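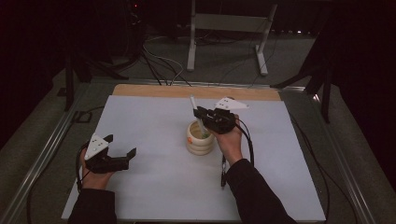 Pauline Sedgwick wrote to us in February that she had tried three sets of hand-held grippers before the Zevby and that it was the first pair she could use for a whole afternoon without her wrists complaining. She did wish the cables were a bit longer, and we've passed that along to the folks at Furnival, who make them.

Zevby Hand-Held Gripper Pair
Item 701
Sold as a set of 2, left and right

We've been selling grippers from our shop in Vokasthorpe for 14 years now, and I'll admit this is the pair I reach for when a customer comes in wanting to compare a few (bring your own parts along, we love that!). Each one has a white triangular plate, the left one's marked with small dark dots, and flat black jaws that are good for thin things like sticks as well as chunkier pieces.
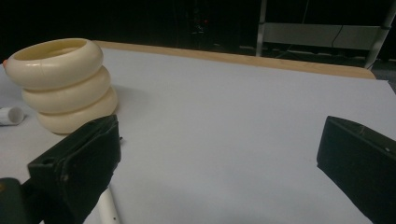

View from the gripper, with stacked rings to the left of the jaws.

If you're torn between the Zevby and the Deroveck, try both on the same small job, something fiddly and something round, and pay attention to how your hands feel at the end of it. The Deroveck is lighter and closes faster, but I find the Zevby easier to stop exactly where I want it, and the jaw pads are simpler to swap out.

In the box: left gripper, right gripper, cables, spare jaw pads, printed setup sheet
Warranty: 2 years, parts and labor
Trial loans: call the shop and we'll put a pair aside for you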